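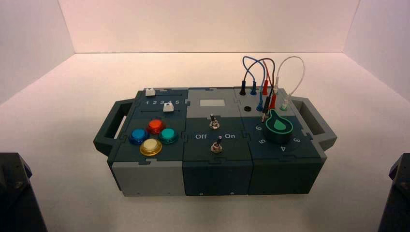
2. Planning the Order

Read this section before you send a purchase request for a Bellamy station. One station serves one two-arm robot.

2.1 Measure the work surface. The enclosure needs a clear tabletop 60 inches wide, with walls at the back and both sides.

2.2 Choose the modules. The board joins at its puzzle-tab edges, so modules can be bought one at a time. If the budget is tight, order the button and slider module first and add the switch and dial modules later.

2.3 Count the patch cables. Order 2 spare sets per board. List them on their own line, as consumables.

Note: Carrying handles are priced separately from the modules. 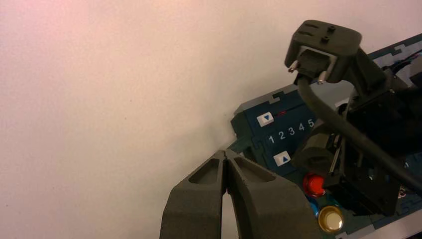 2.4 Budget for fingertips. Printed fingers wear at the tips and should be treated as a yearly cost. Zarar ships them in packs at $19 per pair.

2.5 Allow for cable slack. Any cable on an arm must reach the far end of the board without pulling.

Caution: Do not order arm cables by table width. Measure with the arm fully extended.

2.6 Fill in form 506 and send it to Wendell Okafor at Prekisow. Requests received by the end of June go on the summer delivery. Skorkside sites send the form to Otis Okafor.

Note: Installation is quoted after the form is approved. Leave that line blank.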